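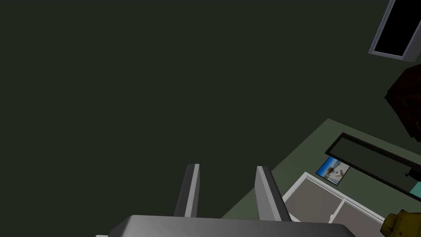

2018-10-27

I canceled my second music streaming subscription this month and moved what I was paying for it into a small app called Kallesik. A few people asked me about it after I mentioned it at rehearsal, so I'm writing it up once and will point them to this post.

Kallesik is a practice tool for people who play with other people. You load a recording of your group, it splits the parts, and you can turn your own part down and play along with everyone else. There are other programs that do this with commercial tracks. The difference is that Kallesik is built for rough recordings made in living rooms, with one microphone and a refrigerator running in the next room.

I play viola in an amateur group in Clurkdale. There are five of us, and we get together twice a month if we're lucky. Between rehearsals I used to practice against a metronome, and then I would show up and find that our cellist, Yurani Muñoz, takes the slow movement at a speed no metronome was going to prepare me for. Now I practice against Yurani. She knows and says she doesn't mind.

Setup took me 20 minutes, most of it spent finding the recordings on an old laptop. I loaded 28 of them. The app handled the quintets well and had trouble with anything where the two violins stay close together. In those spots it swaps them back and forth, so a line starts on the left and finishes on the right. You can fix this by hand by dragging a marker along the track, but it's slow work and I gave up after two pieces.

The part separation isn't clean. If you solo a single instrument, it has a watery sound, like an old cell phone call. With four parts playing together I stopped hearing it. Plucked notes come out worse than bowed ones, and page turns sometimes get filed as percussion.

The feature I use most is the tempo map. It draws a line showing how fast the group was playing at each measure. Ours climbs steadily through every fast movement we have ever recorded. Sreekumar Menon, our first violin, had been telling us this for years and was very polite when I brought in the printout. We spent half of the October rehearsal playing one passage with the line in front of us, and by the end we were still speeding up, but all together.

I also tried Minami, which does something similar and looks nicer. It wouldn't accept files longer than five minutes, and that rules out most of what we play. A friend likes Lutov, but that one needs a separate microphone for each player, and I'm not going to ask four people to clip things to their instruments.

My main complaint is the library screen. It sorts recordings by the date you loaded them and there's no way to change that. I have 398 files in there if you count the separated parts, and they are all from the same weekend as far as the app is concerned. I started putting the composer's name first in every file name, and then search works well enough.

The sync between phone and laptop also drops markers now and then. I wrote to support and got a reply the next day saying they knew about it. For now I make my edits on the laptop only and use the phone for playback.

Next up is the Dvořák, the one with the extra viola part. Our second violist has promised to record hers before the holidays so I can work against it. If anyone reading this has found a quick way to fix the swapped violins, leave a comment.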